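Posted by Leif Bråten, January

4. Lay the mat in the middle of the white panel. Mine's striped and sits a bit crooked — no drama, as long as both blue arms can reach it.

5. Run the wrist cable in a big lazy loop, then bend the elbow through its travel by hand, power off.

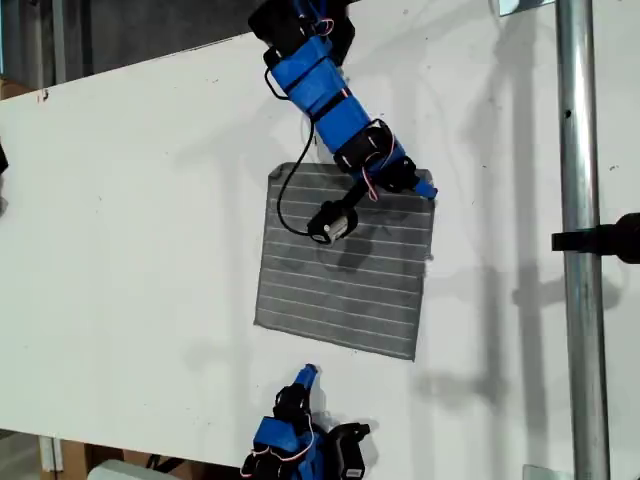
6. Tighten the pole clamp and switch on.

Caution: keep your fingers clear, these servos pinch!

Questions? Find me at the Clorkbridge workshop | © Leif Bråten | Back to top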